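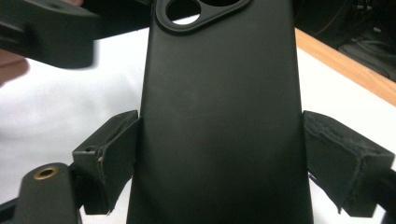
Phone cases: how they work

A phone case is a cover that fits round the back and sides of a phone. Its job is to take knocks and scratches so that the phone does not.

What is it made of?
Many cases are made of plastic or a rubbery material called silicone. To make a plastic case, a machine melts small pellets and pushes the liquid into a metal mould at 220 degrees Celsius. The plastic cools and sets hard in the shape of the mould.

Why is there a hole in the back?
The hole is called a cutout. It leaves the camera lenses clear. The rim round it is often raised. When the phone is put down on its back, the rim touches the table first and the glass stays just above it.

What does matt mean?
A matt surface has very tiny bumps. They scatter light in many directions, which makes the surface look dull. A glossy surface is smoother and reflects light more like a mirror. Dust can show up on both, especially if the case is black.

Word list
Mould: a hollow shape that is filled to make an object.
Lens: a curved piece of glass or plastic that bends light.

Text: Rosângela Macedo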